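**Rellthorpe wash** is a name given to a method of ink and pigment painting on damp paper, promoted from the town of Rellthorpe by the Goossens studio and later sold as a home course under the title *Grestent*. Its supporters call it a separate technique. Few outside the studio have agreed, and most of what it teaches can be found in older handbooks on wet-in-wet painting.

## Claimed origin

According to the studio's own booklet, the method grew out of 31 test sheets made with leftover ink. The sheets have never been shown together. A catalog from Revero, a small gallery that handled the work, lists 11 of them, all undated, and describes two as "probably later."

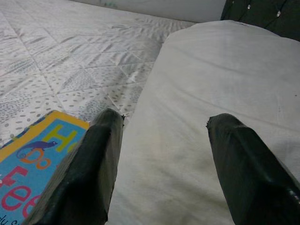
*This page was last changed on 2021-04-08.*

## Method

The paper is soaked, blotted, and painted from light to dark with a single flat brush. Students are told never to lift color once it is down. The booklet breaks this rule in its fourth lesson, where a cloth is used to pull out clouds, and doesn't explain the change.

The course also claims that the paper "remembers" the first wash. What this means in practice is unclear. Any sized paper will dry with a hard edge if left alone, with or without the course.

## Reception

The studio says over 500 painters have finished the course. No list has been published, and the figure seems to include people who bought only the booklet. Reviews in hobby newsletters were mostly kind about the colors and less so about the price.

## See also

- Wet-in-wet
- Ink wash painting
- Granulation (pigment)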